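Winstead Workshop, Room 44
Monthly bench and table check
Checked by: Shahab Mirzaei
Date: 17th December

1. Tabletop clean, no sharp edges
OK. I wiped it with a damp cloth before I started. One leg is a little short, so I put the rubber foot back under it.

2. Lamp and cable
OK. The cable is now clipped behind the bench. Please leave it there.

3. Mounting plate, gray
OK with comment. There are faint dark smudges and specks on one part of the surface. I do not count this as damage, but please clean it before the next check. Look also into the screw holes, because dust collects there. 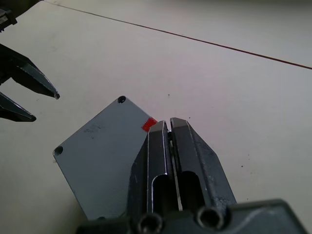
The red patch at the edge of the plate must stay on. In February somebody peeled off the old one and we lost a morning with a plate turned the wrong way. If the patch becomes loose, write it on this sheet and tell me.

4. Screws and small parts
Not OK. The box from Gwynne (order 2448) was mixed with the older screws. I have sorted one half. Who has time for the other half?

5. Floor and walkway
OK. Two cartons from Funden were standing before the door. Moved to the shelf.

6. Fire extinguisher
OK. Seal is in place, tag is readable.

7. First aid box
Not OK. Small plasters are finished. I asked for a new pack of 400, it is not yet here.

Open points: 4 and 7. Sheet 91 in the folder.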